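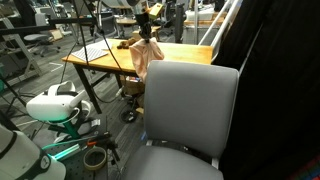
Chair and table beside the black curtain.

Notes for the talk to new section captains, 10/15/19

Start slowly. Thank Aoife Noonan for the invitation and say my name twice, people do not catch it the first time.

Slide 1. Last season we had four teams in the base table tennis league. Now we have 12. Most of the new players work shifts, so they cannot come at the same hour each week. Ask who in the room works nights.

Slide 2. The substitute list. Emerson Batista keeps it for the Kuro team and he will share his version. A substitute may play for any team, but only two times in August and not in the final. Read this rule aloud, slowly.

Slide 3. Money. We received 500 dollars from the sports fund and nearly 80 of it is already spent on balls. Captains do not collect cash from players. If someone wants to pay, send them to Fionnuala Tully.

(Pause here, drink water.)

Slide 4. Forfeits. Ten minutes of waiting, then the match is lost. Woson lost two matches in this way and were not happy, so be polite if Aidan asks about it. Please tell the other captain by phone, email is too slow.

Slide 5. The Commander's trophy. Points count for the unit of the player, also when the team is mixed. My colour chart shows this better than I can explain.

Questions. If there is no question, ask Si-eun Um to speak about the junior evening.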